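Tips for packing and for the kitchen when you rent a holiday flat
May 10, 2024, by Yaqin Kong

My family goes to Brollstead every year in May, and we always take a flat with a small kitchen. The attractions there are expensive for a family, so we save money on the food. These are the things I have learned, mostly by doing them wrong first.

Before you leave home, write down what you eat for breakfast on a normal day. Pack only the dry part of it. Coffee, oats and tea bags travel well in jars with a screw lid. Milk and bread you buy in Wike, where the shop by the bus station stays open late.

Salt and oil are often missing in rented kitchens. I fill two small bottles with oil and put each one in its own plastic bag, tied with a knot. One time I used a single bag for both and my walking trousers were never the same.

Take one sharp knife, wrapped in a tea towel, in the big suitcase. The knives in holiday flats are made for butter.

For a day at the Prirden water slides we freeze the drinks the night before. Fill the bottles only to the shoulder, leave the lid a little loose in the freezer and close it in the morning. They keep the sandwiches cold until lunch.

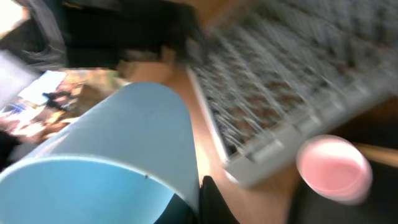

How can I dry wet swimming things when the flat has no balcony?
Roll each piece in a dry towel and stand on the roll for a moment, then hang it over the shower rail with some space between the pieces. Leave the bathroom window open a little and the door closed. Thin things are ready by the morning, but thick towels need longer.

Wet shoes are more difficult. Take out the insoles, fill the shoes with newspaper and change the paper before you go to bed. Do not put them on the heater – the glue becomes soft.

If you go on the boat trip to Flimora, bring a cotton bag with a 40 cm string sewn to the handle. You can tie it to the bench, and both hands are free for the children.

On the last evening we cook everything that is left in one pan with eggs. Wash the pan the same night, because in the morning there is no time. Wipe the fridge with a little vinegar in warm water and leave its door open only if you have switched it off.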